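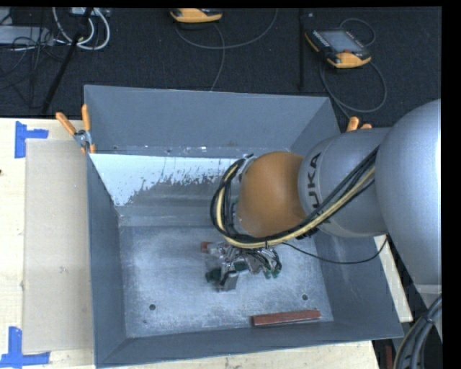

Lerkorby、5月

Vallgateの大きな金属の箱を6か月使ってみて

大きな箱というものに、わたしは昔から弱いのです。子どものころは母の洗い桶に積み木をぜんぶ移して、それだけで午後が終わってしまうような子でしたし、大人になってからも、店先で蓋のない、がらんと大きな入れ物を見かけると、何を入れるかも決まっていないのに立ち止まってしまいます。ですから、Vallgateの灰色の金属の箱を買った話を書くにあたっては、最初から少し甘い点がついているかもしれないと思って読んでください。それでも6か月、ほとんど毎日のように手を入れたり出したりしてきたので、甘いところも甘くないところも、ひととおり書けるくらいにはなったはずです。

買ったのはKyeiという道具屋です。駅から坂を上がって、パン屋の角を曲がった先にある、間口の狭い店で、奥へ行くほど天井が高くなる不思議な建物に入っています。わたしは仕事で古い家具の金具を外したり磨いたり付け直したりしていて、蝶番のピンだの、座金だの、短い釘だのを買いに、しょっちゅうこの店へ通っています。その日も500本入りの小さな木ねじをひと箱買うだけのつもりでした。ところが、レジの横の床にこれが置いてあって、中に売り物の刷毛がどさっと放り込んであったのです。刷毛のほうが売り物で、箱は什器でした。「これはおいくらですか」と聞いたら刷毛の値段を言われて、いえ、そちらではなくて、というやりとりをしました。倉庫に新しいのがあるとのことで、49ユーロ。木ねじを買いに来た人間の財布にはなかなか重い額でしたが、帰り道ではもう置き場所のことばかり考えていました。

どんな箱か、ということですが、書くことはあまり多くありません。灰色の金属でできた、上が開いた大きな箱です。蓋はありません。仕切りもついてきませんでした。説明書のたぐいも入っていなくて、内側に紙が一枚敷いてあっただけで、それも運ぶときの擦れよけだったのだと思います。こういう素っ気なさを頼もしいと思うか、49ユーロも払ったのにと思うかは、人によるでしょう。わたしは前のほうでした。

それまで何を使っていたかを先に書いておいたほうが、比べやすいかもしれません。長いあいだ、金具を外す作業には樹脂の衣装ケースを使っていました。軽いし、安いし、洗えるし、不足はないはずなのですが、わたしの仕事では油を使います。固まった古い蝶番に油を差して、ひと晩置いて、翌朝ゆるめる。その油が樹脂の底に少しずつしみて、ふいてもふいても指がぬるっとするようになってしまいました。それに、重い鋳物の取っ手などをいくつも入れて持ち上げると、底がたわんで、中のものがみんな真ん中に寄ってきます。せっかく左は外した順、右は磨き終わったもの、と分けておいても、持ち上げたとたんに混ざってしまう。あれを何年も我慢していたのかと思うと、自分の気の長さに感心します。

金属に替えていちばんよかったのは、やはり底がたわまないことです。少なくとも、わたしが入れるくらいの重さではびくともしません。引き出しの金具をひとつの棚ぶん並べて、そのまま作業台の端から端へ、ずるずると引き寄せても（ほんとうは引きずらないほうがいいのですが、それは後で書きます）、中の並びは崩れませんでした。左のものは左に、右のものは右にあります。当たり前のことのようですが、わたしにはこれがたいへんうれしくて、最初の週は用もないのに箱を動かしては、中をのぞいていました。

大きさも、思ったより役に立っています。買うときは、大きいほど格好いい、というくらいの気持ちだったのですが、使ってみると、大きいというのは手が入るということなのですね。両手を入れて、片手で部品を押さえながら、もう片方の手で道具を回せます。小さな皿の上で作業をしていると、ばねや座金が跳ねたときにまず床へ行ってしまいますが、この箱の中で外せば、跳ねたものはたいてい壁に当たって、からんと音を立てて底に落ちてくれます。膝をついて椅子の下を探す時間がずいぶん減りました。つまり、わたしはこれを入れ物として買って、いまは半分くらい作業場所として使っているわけです。箱の中で仕事をしている、と家族に言ったら、猫みたいだねと言われました。

さて、その音のことです。これは書かないわけにはいきません。よく鳴ります。樹脂の箱から移ってきた人は、最初の日にきっと驚くと思います。釘を一本落としただけで、ちん、と澄んだ音がしますし、ひとつかみ入れれば雨樋に砂利を流したような音になります。うちは集合住宅ではないので近所への心配はそれほどないのですが、隣の部屋で誰かが昼寝をしているときには、やはり気を使います。金具を置くときに、手を底まで下ろしてからそっと離すようになりました。おかげで動作が丁寧になった、と言えば聞こえはいいのですが、急いでいる日には、この丁寧さがもどかしいこともあります。

対策としては、古いタオルを敷くのがいちばん手軽でした。ただ、タオルを敷くと細かいものが布の輪に引っかかりますし、小さな座金などは折れ目に隠れてしまいます。次に薄いフェルトを底の形に切って敷いてみて、こちらはだいぶよかったのですが、油を使う日には外さなければならないので、結局いまは、油の日は何も敷かず、仕上げの日だけフェルトを敷く、ということで落ち着いています。フェルトはKyeiで切り売りしてもらいました。箱を買った人には端切れをつけてくれてもいいのに、とちらっと思いましたが、言いませんでした。

それから、傷です。底の擦れと細かいひっかき傷については、買う前に知っておいたほうがいいと思います。金属の箱に金属のものを入れるのですから、傷がつかないわけがないのですけれど、それにしても早かった。使い始めて最初の週には、もう底に白っぽい曇りのような擦れが出てきて、光の加減で細い線がたくさん浮いて見えるようになりました。写真の箱も、底が壁より明るい青みがかった灰色に見えて、そこに雲のような擦れと細い傷が広がっているでしょう。ああいう具合になります。新品のつるりとした姿が好きで、それを保ちたい人には、向かない品物かもしれません。

わたしも初めのうちは気になって、いちばん目立つ線のところを1000番の耐水ペーパーでならしてみたことがあります。家具の金具ならそうやって直すこともあるので、同じようなつもりで、軽い気持ちで始めました。ところが、線は確かに目立たなくなったものの、今度はこすった場所だけ光り方が違ってしまい、かえって目がそこへ行くようになりました。これでは底ぜんぶをやらないと収まりません。大きな箱の底をぜんぶ、です。半日ほど迷って、やめました。曇った擦れは、そのままにしておいたほうが全体になじみます。わたしがこすった場所も、その後につけた傷にだんだん紛れてきて、いまでは自分でも探さないとわかりません。どうか皆さんは、やすりを出す前にひと月だけ待ってみてください。たぶん気にならなくなります。

この傷について、友人のŞükran Ekinciがおもしろいことを言っていました。Şükranは陶芸をしていて、うちに遊びに来たときにこの箱を見て、釉薬の試し板を運ぶのに使えないかと、しばらく借りていったのです。返しに来たとき、「底が曇っているほうが、小さいものが見つけやすいわよ」と言うのです。新しいうちは底が照明を照り返して、光った部品が光った底に紛れてしまうけれど、曇ってくると照り返しがやわらいで、ものの影がちゃんと見える、と。言われてから気をつけてみると、なるほどそのとおりで、とくに夕方、作業灯ひとつで仕事をしているときに違いがわかります。傷がついたのに使いやすくなったなんて、少し得をした気分になりました。もっとも、Şükranの評価はわたしより辛くて、粘土のかけらが隅に溜まると掃除がしにくい、自分なら買わない、ということでした。陶芸をする方は、こちらの意見のほうを参考になさるといいと思います。

掃除の話をもう少しします。わたしの使い方では、溜まるのは油と、鉄の粉と、古い塗料のかすです。油はぼろ布でふけばすっと取れます。樹脂の箱のような、ぬるっとした感じがいつまでも残ることがなくて、これは本当に気持ちがいい。粉とかすは、初めは箱ごと傾けて新聞紙の上に出そうとしたのですが、この大きさのものをひとりで傾けるのはなかなか骨が折れますし、狙った場所に出てくれるとも限りません。床一面に錆の粉をまいた朝のことは、あまり思い出したくありません。いまは柔らかい刷毛で一か所に寄せて、厚紙ですくっています。そうです、あの日レジの横で箱に入っていた、あの刷毛です。後日、結局そちらも買いました。店の思うつぼだったのかもしれませんね。

水で丸洗いするのは、わたしは数えるほどしかしていません。洗ったあとは布でしっかりふいて、日の当たるところに立てかけておきました。いまのところ錆は見当たりませんが、毎日濡らすような使い方をしたときにどうなるかは、試していないのでわかりません。台所や庭で使おうと考えている方は、そこは少し割り引いて読んでください。庭といえば、一度だけ、鉢の植え替えの土を混ぜるのに使いました。広くて縁から土がこぼれず、とてもはかどったのですが、細かい砂が油の残りにくっついて、そのあとの掃除に植え替えの倍の時間がかかりました。土に使うなら、土専用にもうひとつ買うべきです。買いたい気持ちは、少しあります。

置き場所についても書いておきます。わたしは明るい色の木の机に置いています。Indivwoodという小さな木工所で作ってもらった机で、もう長い付き合いになります。木と灰色の金属というのは、見た目の相性がよくて、部屋の中でそこだけきりっとして見えるのが気に入っているのですが、実用の面では注意が要ります。先ほど、引きずらないほうがいいと書いたのはこのことで、箱の下に砂粒ひとつ、金くずひとつでも挟まっていると、机のほうに線が入ります。わたしはもう、手前の端に長いのを一本つけてしまいました。箱の傷はあれほどすぐに受け入れられたのに、机の傷はいつまでもくよくよするのですから、勝手なものです。

薄いゴムの敷物を机と箱の間に挟むと、机は守れます。そのかわり、滑らなくなるので、ちょっと手前に寄せたいというときに、いちいち持ち上げることになります。重いものが入っているときには、これがけっこうこたえます。かといって布を敷くと、今度は滑りすぎて、箱の中で力を入れて何かを回すときに箱ごと逃げていきます。いろいろ試して、いまは古い毛布を折ったものを敷いています。滑り具合がちょうどよく、音も机に伝わりにくくなりました。見た目は、きりっとした感じがだいぶ損なわれましたけれど。

重さは、空のときならひとりで持てますが、軽々というわけにはいきません。わたしは背が低く、腕もそう長くないので、抱えると顎が縁に近くなって、足元が見えにくくなります。階段のある家で上げ下ろしをするつもりの方は、店で一度抱えてみてからのほうがいいでしょう。わたしは買った日、電車で持って帰ろうとして、Kyeiの店主に止められました。「抱えて坂を下りるのは危ないよ、夕方に車で寄るから」と言ってくださって、本当に家まで届けてくださったのです。ありがたくて、お茶を出したら、そのまま古い鍵の話で夜まで盛り上がってしまいました。これは箱の評価には入りませんね。でも、店の評価としては満点をつけたいところです。

冬の朝の冷たさのことも、忘れないうちに。暖房を入れる前の部屋で金属の箱に素手を入れるのは、なかなか勇気が要ります。底に手の甲が触れるたびに、ひゃっとなります。指先のない手袋を編んでもらって、それでしのぎました。5月になったいまはもうすっかり忘れていて、むしろひんやりして気持ちがいいと思っているのですから、次の冬にまた同じことで騒ぐのだろうと思います。

仕切りがないことについては、迷いました。買う前は欠点だと思っていたのです。細かいものを分けるのが仕事なのに、中がただの広い底では困るだろうと。それで、菓子の空き缶や、卵の紙パックや、ジャムの瓶の蓋などを中に並べて、自分で仕切りのようなものをこしらえました。これが案外よくて、作業が変わるたびに並べ方を変えられます。椅子の日は缶を端に寄せて真ん中を広く空け、引き出しの日は瓶の蓋をずらりと並べる。決まった仕切りがついていたら、こうはいきませんでした。見栄えのする整理ではありませんが、朝、今日はどう並べようかと缶を動かしている時間が、いまではちょっとした楽しみになっています。

蓋がないことのほうは、いまでも不便だと思っています。仕事が途中の日、部品を広げたまま夜を越すことがよくあるのですが、そのままでは埃が入ります。板を載せてみたら、うちの者がその上に新聞や鞄を置くようになってしまい、翌朝まず他人の荷物をどけるところから始めなければならなくなりました。それで板はやめて、大きな風呂敷をかけています。風呂敷の上には、さすがに誰も鞄を置きません。別売りでもいいので、Vallgateには蓋を出していただきたいです。店主に聞いてみたところ、そういう話は聞いたことがないそうなので、気長に待つことにします。

値段についてはどうでしょうか。衣装ケースなら何個も買える額ですから、しまっておくための箱を探している方には、すすめません。押し入れに入れてしまえば、たわまない底も、手の入る広さも、あまり意味がなくなってしまいます。毎日ものを入れて、出して、中で手を動かして、ときどき油をこぼすような方なら、払っただけのことはあると思います。趣味で時計や自転車を分解なさる方、古い道具を直すのが好きな方には、音のことと傷のことを念押ししたうえで、いいですよ、と言いたいです。

わたし自身の点をつけるなら、五つ星のうちの四つです。減らした星ひとつは、蓋がないことと、鳴りすぎることで半分ずつ。傷のことでは減らしませんでした。やすりをかける前のわたしに聞いたら、もう少し減らしていたかもしれませんが。

追記。この文章を読んだŞükranから、掃除のときは厚紙より古い名刺がいい、硬さがちょうどよくて隅まで届く、と電話がありました。買わないと言っていたわりに詳しいのです。さっそく試したところ、隅の粉がよく取れました。名刺は、もう使わなくなった前の住所のものがたくさん残っているので、当分は足りそうです。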